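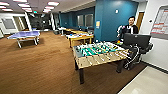
**Kenddale Data Collection Group – Recreation Room Programme**

**Thread: Handling of foosball episodes in the June set**

**j_oravec** wrote:
The group holds 292 episodes recorded in the recreation room. Before they are passed to Nineseck for training, members are asked to agree on one point. Several episodes begin with a person standing at the far end of the foosball table, with small coloured objects on its edge. I propose that these be kept and labelled "person present".

**hanar_review** wrote:
I must disagree. The task sheet asks for examples of approaching a table and stopping beside it. A person at the far end changes the task, and the learner may come to treat that person as part of the goal. I recommend a separate folder.

**kd_annotator2** wrote:
The stopping point seems to me the larger problem. The rod handles stick out on the long side, and the office chair stands close to the right wall, overlapping one end of the table. Annotators have marked the stop in different places. Could the guide state which side is meant?

**j_oravec** wrote:
The guide will be amended to read "long side, clear of the handles". As to the folder, a system trained only on rooms without people will be of little use in this one.

**hanar_review** wrote:
That is accepted for training. I maintain my objection for the test set – 105 episodes, all of which should follow the task sheet as written.

**rios_desk** wrote:
May the table tennis episodes proceed in the meantime? That table has open floor beside it and raises neither question.

**j_oravec** wrote:
They may. Please use version 2 of the form. The test set remains open for comment until noon on Thursday.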